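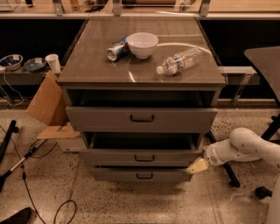 Closing a drawer is the easy half, Wyn Prydderch wrote when the first draft of this card went round, and a set that mixes closing with opening will flatter any policy trained on it. We kept the comment at the top. It still applies.

Home | Data | Loaders | Issues | License

# Rirwood Drawers, data card

## What it is
Head-view recordings of a single white arm working the drawers of a gray cabinet, with small objects left on the top. 36 episodes, 27 for training and the rest held out. Collected in December for the Jorutix contact baseline.

## What was claimed
The Jorutix note says the policy "generalizes across drawer height." We don't think this data can show that. There is one cabinet, and the held-out episodes come from the same room as the training ones. A policy that memorized where the handles are would score well.

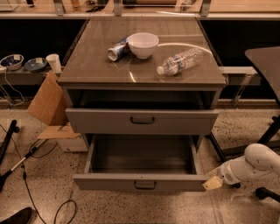 Fig. 2. Gripper at the front corner of the bottom drawer, drawer well out.

## Known problems
- Contact is often at a corner of the front panel instead of the handle. A corner contact tells you little about grasping, so don't report it as grasp success.
- Push and pull share one label, `move_drawer`. A single frame won't tell you which it is. Use the joint log.
- The can, bowl and bottle on top are never a target. We have no evidence that they make the task harder, whatever the note says about clutter.
- 6 held-out episodes begin with a drawer already open. Score them separately.
- Success was marked by hand by 2 people. Agreement was not measured.

## Use
Fine for checking a loader or pretraining a contact detector. Please don't rank methods on it.

## Comments
**csz_lab:** We dropped the six open-start episodes and the gap between the two baselines went away.
**Wyn Prydderch:** Which baselines? And did you retrain, or only rescore?
**csz_lab:** Only rescored. Retraining now.

## Related
- Csizmadia Handles
- Hitirton Kitchen Pulls
- Jorutix contact baseline (code)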